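3.2 Where the obituaries came from

Our second collection is the one we were most excited to build. Entertainment obituaries are a wonderful source for anyone who studies fame: they are short, they follow a shared pattern, and they have to decide in the very first line what a person will be remembered for. We gathered 119 of them from the culture pages of three regional papers, the Grultdale Courier, the Quintanilla Herald and the Harkura Evening Post. Every piece is about someone who performed as a child or teenager and died after the age of 40.

Two coders read each piece in full. They marked the first credit named, the first relative named, and the first quotation, and they noted who was being quoted. Where the coders disagreed, they talked it through and kept a note of the reason. Those notes turned out to be a real pleasure to work with — many of them opened questions that we had missed when we wrote the coding guide, such as how to treat a stage parent who was also a manager.

We left out pieces that were simple reprints of a family notice. We kept pieces that mixed a notice with new reporting, even when the new part was only a paragraph or two. The Herald runs many of these, and they are some of the richest in the set.

Figure 3. Paved plaza with a long, flat-roofed building and a row of flagpoles along its base. 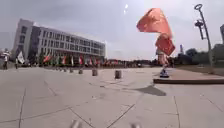
3.3 The family name in the headline

A surprising number of headlines lead with a parent. In 50 of the pieces, a famous mother, father or older sibling is named before any work by the person who died. We expected this for performers with few credits of their own. What delighted us is how often it also happens to people with long careers, including stage actors and session singers whose own names would have been well known to readers of the paper.

The body of the piece often pushes back. Friends and former castmates tend to speak about skill: a good ear, a quick study, a dancer who could learn a routine in one afternoon. We call this the "second opening," and it usually comes right after the first quotation. The Courier uses it most freely. The Evening Post tends to save such praise for the end, where it sits next to the list of survivors.

We coded all of this in Zisarent, our shared annotation tool, with headline and body kept as separate layers. Section 4 takes up the second opening in detail and compares it with the way the same papers wrote about performers who started work as adults.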